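Care of Table Linens in the Common Dining Rooms
Hollis Residence, Household Services

Residents and staff are asked to follow the guidance below when laying, clearing and washing the cloths used on the shared tables.

Laying the cloth
Let the cloth hang over the front edge by the width of a hand. Smooth it from the middle outward. Seams should run parallel to the side of the table.

Using trays
Drinks and sauces are to be served on a plastic tray with a raised rim. The rim holds small spills and keeps rings off the fabric. Wipe the underside of the tray before setting it down. Bottles should be capped and placed well inside the rim. Empty bottles are to be removed when the table is cleared, with the cap left on.

Treating marks
Yellow or brown stains, most often from tea or cooking oil, respond best to early treatment.
1. Blot the spot with a dry towel. Do not rub.
2. Work in a little dish soap with the fingertips.
3. Leave for 20 minutes and rinse from the back of the fabric.
4. Wash as usual and check the spot before drying. Heat from the dryer will set whatever remains.

Dark specks should be lifted with a dull knife and then brushed. Chlorine bleach is not permitted on off-white cloths.

Washing and storage
Cloths are washed after each weekend and whenever a stain is reported. Load no more than 75 percent of the drum. Fold lengthwise and store in the linen cupboard on the second floor. The full stock of 200 cloths is inspected each June, and worn pieces are cut down for cleaning rags.

Questions may be directed to Shirley Fairclough, Household Services, extension 707. Replacement trays are requested from Callum Ashworth.

Revised Saturday, February 1, 2020 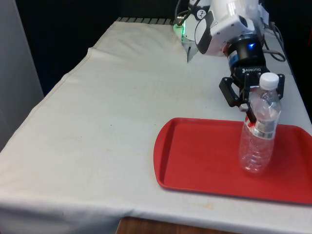
Red tray and capped bottle on an off-white cloth, with a stain near the front edge.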